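Yesterday I visited the open day of the robot workshop in Uruvthorpe. I promised some of you a report, so I will write a few posts.

The workshop is on the second floor of the old thread factory. I came at 16 minutes past nine and there was already a line on the stairs. I had ticket number 70. The coffee was good.

First talk was by Dorottya Bodnár. She explained how they teach a robot arm to sort and handle parts by recording people who do the same job by hand. Until November they had collected 1394 recordings. She said she wants many more, and longer ones.

My question to her was: why not only simulation? She answered that soft things are still difficult to simulate well. I would like to read more about this, if somebody has a good article please send it.

Then the arm itself, they call it Osov. It worked slower than I expected. It picked up one part, waited, and picked it up again. Milan Meijer, who was operating it, told us it repeats the grip when it is not sure. I found this quite sympathetic.

After the break came the part I liked the most, the manual station. Labeled parts, colored trays, a big wooden board, and you work with your own two hands.

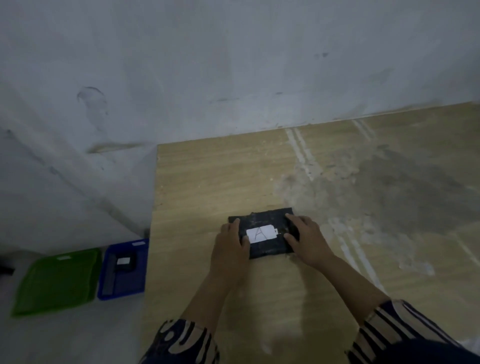 They let each visitor stay 40 minutes at this station if there was no line behind. I stayed the whole time. You must move calmly and keep your hands where they can be seen, and this is more tiring than it sounds. My shoulders can confirm.

Adjoa Ametepe gave me a correction which I will remember: do not lift before both hands are settled. I always lifted too early.

Next open day is in spring, they have no date yet. Sânziana Crăciun keeps the mailing list, you can ask at the entrance to be added. Take the tram to Bugti and walk from there, the parking is very small.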